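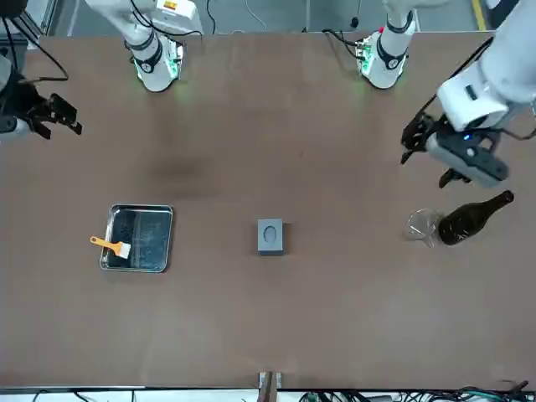 The brown tabletop used for the Anon range, matte finish.

FOR RELEASE IN FEBRUARY

Truveo Introduces Anon, a Bottle With Nothing Written on It

Truveo, the housewares company that once put its name on both sides of a butter knife, today announced Anon, a dark brown glass bottle with no label. There is no logo on the shoulder and no slogan about the slow life. The company's marketing department was told in good time and has taken it well.

Anon is tall and slender with a long, narrow neck. It holds 70 centiliters of whatever the owner decides to put in it: oil, water, vinegar, or the last of a wine that guests don't need to know the price of. It goes on sale in February at $21, or in a case of 6 for people who entertain or who know themselves around tile floors.

The bottle is the first piece in a small tabletop range developed with Prosser, the glass supplier. Joining it is a small clear drinking glass, also plain, which the design team finished well ahead of schedule and then spent the rest of the schedule looking for. Clear glass shows up poorly on a brown table. Truveo considered adding a colored rim and decided that customers have managed to find their glasses up to now. 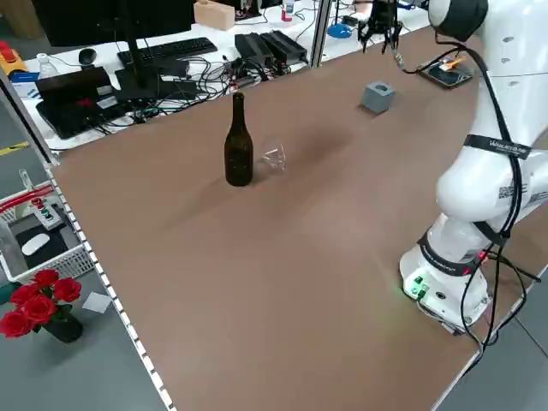
Ha-neul Myung said that a label is the one part of a bottle everybody ends up scrubbing off in the sink, usually with a fingernail and some bad language, and that it seemed kinder to leave it off at the start. Myung added that the same thinking could be applied to a great many jars.

The third piece, Onda, is a small gray block with a round hollow in the top. Truveo held several meetings on what to call it in the catalog. "Vessel" was thought to be showing off. "Object" was thought to be giving up. It will be listed as a block, and buyers are free to find their own use for it and under no obligation to write in.

All three pieces are meant to live on an ordinary table among ordinary belongings. The range has no matching tray, no matching runner and no booklet on how to arrange things in odd numbers.

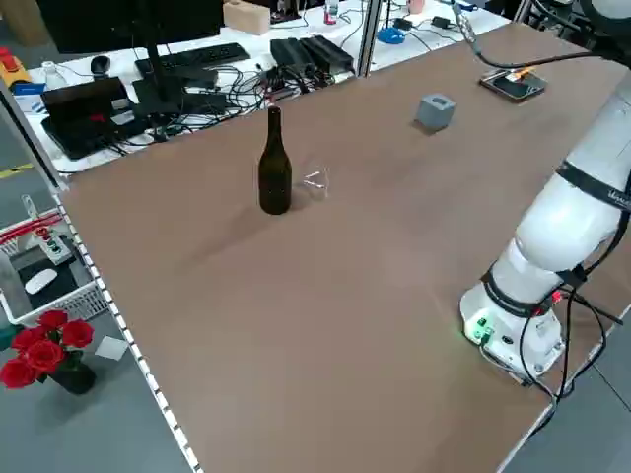 Stores that want to carry the range will receive a shelf card with the name and price on it, as there is nowhere else to put them. Staff are asked to keep the card near the bottle. In a trial display, it drifted to a shelf of soap dishes, and two shoppers went home with very reasonably priced soap dishes.

Anon, Onda and the clear glass may be returned within 30 days if unbroken. Broken ones may be returned too, but the refund will be sympathy.

Store orders and press samples are handled by the Truveo sales desk. Samples ship in plain boxes, so please check before recycling.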